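Ticket 1937
Subject: Black cap, strap at the back does not hold
Opened by: Nayara Bezerra
Status: waiting for customer

I bought this cap from your shop in April, colour black, article 215. After 8 wears the strap became loose by itself. I pull it to my size, I go walking, and after one hour the cap is sitting on my ears. I did not wash it in the machine. The cloth is still in very good condition, so I would prefer to repair it and not to make a refund.

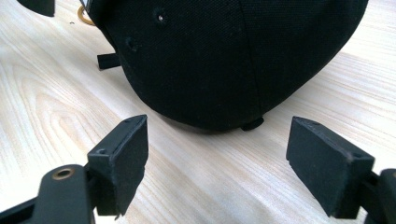
Jailson Godoy: Thanks for writing, Nayara. Could you please tell us if the strap slips when you pull it by hand, or only while you wear it? Try also to thread it again from the inside, with the free end going back under itself.

I tried both things at the kitchen table. By hand it holds if I pull slowly, but with a quick pull it slides the whole way. With the new threading it was a little better for one afternoon, then the same problem. 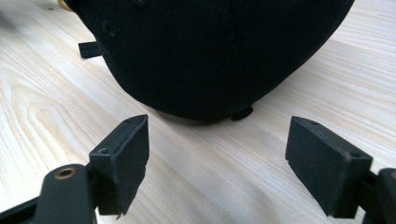
My head is between two of your sizes, so I need the strap nearly at its shortest. Maybe this is important for you. The short piece of strap that sticks out at the side is the part I would like to have replaced, in the same colour if possible. If you only have grey, I will accept grey. Please tell me also who pays the postage to your Burent workshop.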